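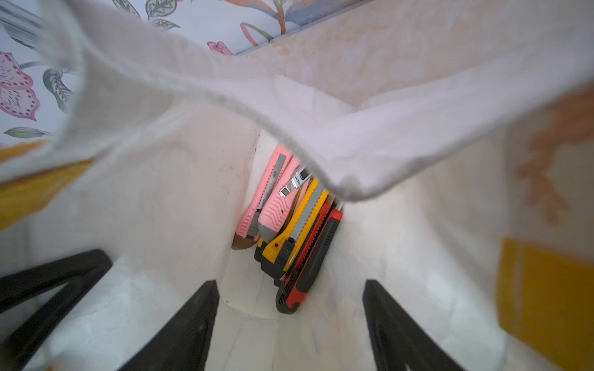 coach_in_the_garage
Our club at Greenwood is five weeks into the tabletop picking project and I would love some outside opinions before we lock in our final task for the showcase. The kids are teaching the arm to take one item at a time out of a soft container and set it on a tray, and they have gotten really good at it with markers and spoons (I'm so proud of them, I could go on all day). The hard version is the white tote bag with the utility knives standing up together in the bottom. They're packed tight, the strap hangs right over the top of them, and the gripper has to come down between two soft walls that never sit the same way twice. Half the club wants this as our showcase task. The other half wants to go back to the plastic bin and get a nice high score. What would you all do?

suvix_fan
Oh, I love this. Bag picking is so much more fun to watch than bin picking! Our team tried a drawstring sack last June and it nearly broke our hearts, but the judges came over three separate times to ask about it, and I still hear from one of our parents about how exciting it was. My one thought is the strap. If it's hanging over your items the way it is there, your planner is going to want to go right through it. We ended up pinning ours back with a clothespin and writing that down in the setup sheet, and everybody was fine with it.

mentor_pdx
I'm going to be the grump, and I hope you'll take it kindly. Why knives? I can see blade on at least one of the pink ones. I know the arm is the one reaching in, but in my experience a kid's hand goes in that bag sooner or later, usually at the end of a long evening when something has slipped down and everybody wants to go home. Pull the blades, or swap in something of the same shape. Glue sticks, fat highlighters, whatever you have in a drawer. You'd keep all the hard parts of the problem.

coach_in_the_garage
That's a fair point and I don't take it badly at all. Our rule is that only adults load and unload the bag, and the arm is powered down when we do it. But I hear you about long evenings, we have certainly had a few of those.

lefty_loosey
I disagree with mentor_pdx a little on the swap, though not on safety. Highlighters are smooth. Those knives have ribbed grips and rubber parts and slider tracks, and they catch on each other when you pull one up, so two come out together. That's the whole lesson! Take the blades out, sure, but keep the real bodies.

mentor_pdx
Bodies without blades, I could live with that. The weight will change a bit, so retrain before you trust your old numbers.

dromen_dad
What does your data look like so far? We run Dromen for our logging and had 2,778 recorded tries by the end of the season, and I'll tell you the first 600 were close to useless because we kept moving the light between meetings. Wrist view inside a white bag is tough anyway. The walls go pale gray wherever there's a shadow, and our model used to mistake creases for edges and close on nothing. We spent two whole meetings on that one - lots of pizza, very little progress.

coach_in_the_garage
Oh dear, we have been moving the light too. I'll put tape on the floor tonight. On markers in the bin we're at 97 percent, which is why the bin half of the club is so attached to it. I don't have a number for the bag I'd want to show anyone yet.

suvix_fan
Then do both! At Londudero the showcase let teams run a scored task and then an open demo. Put the bin in the scored slot and let the brave half have the bag for the demo. Check your rules sheet first, they may have changed it.

lefty_loosey
Seconding that. And try going for the ones on the outside of the bundle first. The red ones at the right would be my pick, with a small sideways wiggle before the lift.

coach_in_the_garage
Just read this out to the kids and the wiggle got a cheer. We're going with bin for score and bag for demo, blades out, and I'll ask about the clothespin when I write to the organizers. Does anyone know if the open demo has a time limit?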